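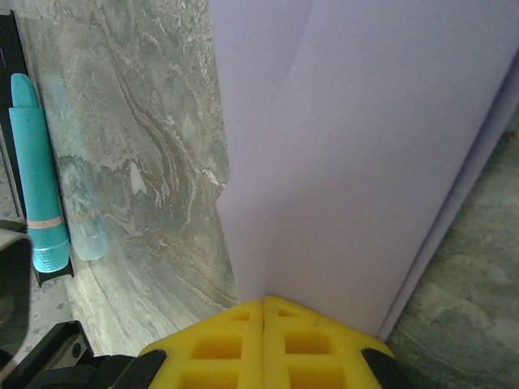
Week 4: Endpapers, covers and the marbled sheet

Marbled paper is my favourite topic in the whole course, so forgive me if these notes run long! We've spent three weeks on sewing and boards, and now we get to colour. The basic idea is wonderfully simple. You thicken a tray of water, float paint on it, push the paint around, then lay a sheet of paper on top and lift the pattern off in one go. Every sheet is a single print and you can't make it twice. Have a look at how swirling veins of grey, slate blue, muted green and cream sit beside a plain pale lavender – the quiet colour gives your eye somewhere to rest, and the pattern looks richer for it. Keep that pairing in mind when you choose your own cover and endpapers, as most first projects go wrong by putting two busy sheets side by side.

The size

"Size" is the name for the thickened water. We use carrageenan, a powder made from red seaweed. Blend it in well, then leave it overnight so the bubbles can rise. If you skip the rest you'll get little white dots all over your print. Skim the top with a strip of newspaper before every sheet, even if it looks clean.

Preparing the paper

Sponge alum solution over one side and let the sheets dry flat under a light weight. Alum is what makes the colour grab. Pencil an X on the back of each sheet (the side without alum), or I promise you will forget which is which. The Staltier text paper in the cupboard takes alum beautifully. The Castaño sheets are heavier and a bit slower to soak it up, but they fold crisply and make lovely endpapers.

Patterns to try

Stone: drop the colours on and leave them alone. Start with this one.
Gel-git: rake back and forth across the tray with a stylus, then again the other way.
Nonpareil: a gel-git finished with one pass of a fine comb.
Free swirl: a stone pattern with a few slow curves drawn through it. Go easy, because overworked colour turns muddy.

Grain

Yes, grain again. Paper, board and cloth should all have their grain running head to tail, parallel to the spine. Cut your sheets with this in mind before you marble them. A gorgeous print with the grain the wrong way will warp your cover, and it's heartbreaking to find out at the pasting stage.

For the next session

Bring an apron, old newspapers and 2 sheets already alumed.
Read the Distden handout up to page 81 – the part on ox gall is terrific.
Look through the Hirudov pattern samples in the study room and choose one to copy. Please put them back in order.

The trays are set up from 4 pm in June, so come early if you want the big one.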